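Skovus White Table Board, item 664

Home > Tables and work surfaces > Boards to lay on a table > Skovus 664

In stock. Ships flat, 2 boards in one carton. Single boards are sold at our counter only.

The Skovus 664 is a flat white board which you lay on a table you already have. It gives you a clean and bright working surface for sorting, repairing, packing, wrapping, drawing or checking small things, and your own table stays protected under it. You do not need to screw it or glue it. You lay it down, you work, and you can lift it off again and keep it against a wall.

The surface is matte. We had for many years a shiny board in our catalog, and the customers wrote us always the same thing, that the ceiling lamp was reflected in it and that it was tiring for the eyes. With the matte surface the light is soft, and small dark parts are easy to find on it. The white is a little cool in tone. If you are looking for a warm white, or for cream, please see the Lollau boards in the same section. 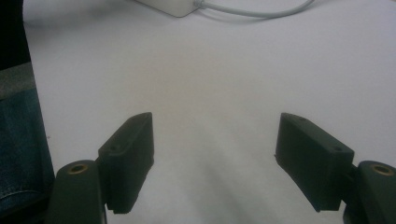
Masson Work Surfaces and Table Equipment Department

What the board is for

Most of our customers put the 664 on a wooden table. It can be a desk, a kitchen table or an old workbench with marks in it. The board does not need to be of the same size as the table. Many people prefer that a strip of wood stays free at the back, so that pens, a lamp foot or the cables can be there and the white surface is kept for the work itself.

It is a good choice for these uses:

Sorting of screws, plugs, adapters and other small hardware
Testing and cleaning of household electric items, for example extension cords and power strips (unplugged, please)
Wrapping and packing of parcels
Paper work, cutting of fabric patterns, gluing of models with a sheet of paper under it
Photos of products for a web shop, if you do not need a background behind the object

It is not a cutting board for food and it is not a cutting mat for knives. A knife leaves a line in the surface, and this line cannot be taken out. For work with a blade, put a cutting mat on the board.

It is also not made for hot pans or for soldering irons without a stand. Please use always a stand or a heat mat.

Size and details

Item number: 664
Length: 55 inches
Depth: 27 inches
Shape: rectangle, flat
Surface: matte, writing side and back side are the same
Color: white, slightly cool
Fixing: none, the board lies on the table with its own weight
Sold as: carton of 2

Please measure your table before the order. The board may stand out a little over a side of the table, but not over the front edge where you sit. If somebody leans on a front edge which has no table below, the board can tip and everything on it will slide. We get a few boards back every year for this reason, and we cannot take them back if they have been used.

If your table is smaller than the board, we can cut it for you at our workshop. The cut edge is cleaned by hand. Ask for Hervé Caron at the cutting desk and give him the length and the depth in inches. A cut board cannot be returned.

How to lay it down

Wipe the table first. A single grain of sand under the board is enough to scratch the wood when the board moves. Then put down the long back edge of the board, and lower the front slowly with both hands. Do not let it fall, because the air below will push it forward.

If your table is very smooth, the board may slide when you push on it. There is a pack of thin Skovus pads for this, which you put under the corners. On oiled or raw wood you will usually not need them. On glass you will need them for sure.

Set the front edge of the board where your forearms will rest. In our workroom we put it near to us, with the free strip of wood behind, and in this way we can work a long time without to feel the edge of the table under the wrists. Other people like it pushed back, so please try both.

Power strip on the board or behind it

A question that we receive often is where the power strip should go. For work with small electric things it is practical to have the strip directly on the board, where you see the switch and can reach it without standing up. The cord should go away from you, to the back of the table, and then down to the wall socket. A cord which comes over the front edge will be caught by a sleeve or by a chair sooner or later.
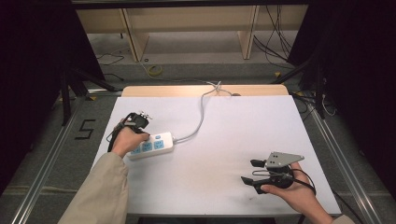 White power strip with light-blue sockets and switch, the cord led over the back of the board.

A strip with three sockets is enough for a lamp, a charger and one tool. We like a strip with sockets in another color than the housing. On a white board a fully white strip is not so easy to see from the side of the eye, and light blue makes the position of the sockets clear. The Riltasau series has this combination and is listed with the accessories at the end of this page. The switch is on the strip itself.

Lay the strip a little diagonal and not parallel to the board. It may look less tidy, but then a big plug has more space and the cord makes a wide curve and not a sharp one. Do not wind the cord tightly and do not put the board on top of the cord. The board must lie flat, and the cord must not be pressed between the board and the table.

When you use liquids on the board, unplug the strip at the wall and take it off first. This is valid also for wet cleaning.

Cleaning and care

The matte surface takes gray marks with time. They come mostly from metal, rubber and the bottoms of boxes which are pushed across it. You see them first in the middle, between the two hands, as this is the place where the most work is done. Light marks do not disturb the use, and some customers leave them. If you want them gone, do as follows:

Take everything off the board. Wipe it dry with a soft cloth.
Wipe again with warm water and a drop of dish soap.
For gray rubbing marks, use a white eraser, the same as for pencil. Move it in small circles and with little pressure.
Wipe with clear water and dry it.

Do not use scouring powder, steel wool or the green side of a kitchen sponge. They make the surface shiny in spots, and a shiny spot on a matte board is much more visible than the mark you had before.

Permanent marker can be removed with a little rubbing alcohol on a cloth, when you do it on the same day. Ballpoint pen is more difficult. Glue should dry completely before you lift it with a plastic card.

When both sides of the board are the same, you have the possibility to turn it. We recommend to turn the board in June, or whenever you make the big cleaning of the room, and so the two sides age in the same manner. When you store it, stand it on the long edge, as straight as you can. A board that leans for many months will take a bend. If it already has a small bend, lay it with the high side up and put some heavy books on it for a few days.

Light

The board gives back a lot of light. With one lamp at the left or right side you will have soft shadows near your hands, and this is pleasant for most work. With a lamp directly behind you, your own head makes a shadow in the middle. If you take product photos, daylight from a side window is the best, but set the exposure a bit higher, otherwise the white becomes gray in the photo.

Questions from customers

Can I write on it like on a whiteboard?
No. The surface is matte and the whiteboard marker does not wipe off completely. Pencil is fine and can be erased.

Does it smell when it is new?
A little, from the packing. Leave the carton open for one night.

Can I put two boards next to each other?
Yes. The edges are straight and they come together well, but there will always be a thin line, and small screws like to go in there. A strip of white tape over the line helps.

Can I drill a hole for the cable?
You can, but the hole cannot be closed again and the board cannot be returned. For most tables it is enough to let the cable go over the back edge.

Is my table protected against water?
Against drops on the top, yes. If water runs over the edge and goes under the board, you must lift it and dry the table. Wood which stays wet below a board will get a stain.

Matching accessories

Riltasau power strip, three sockets, white and light blue, with switch
Skovus corner pads, pack for one board
Skovus heat mat, 27 inches long, gray
Lollau board, cream, same size as the 664
Masson edge tape, white

Delivery and returns

The carton is long and flat and one person can carry it only with difficulty. Please be at home with a second person if you have stairs. Look at the corners before you sign. If a corner is pushed in, write it on the delivery paper and send us a photo the same day.

You can return an unused carton in its own packing. Opened cartons are accepted if both boards are without marks. Boards which are cut, drilled or written on stay with you.

For technical questions about the board, write to Gaëtan Brunet in the department. He answers in English and French. For cut sizes, please write directly to the cutting desk and mention item 664.

Page checked August 3, 2026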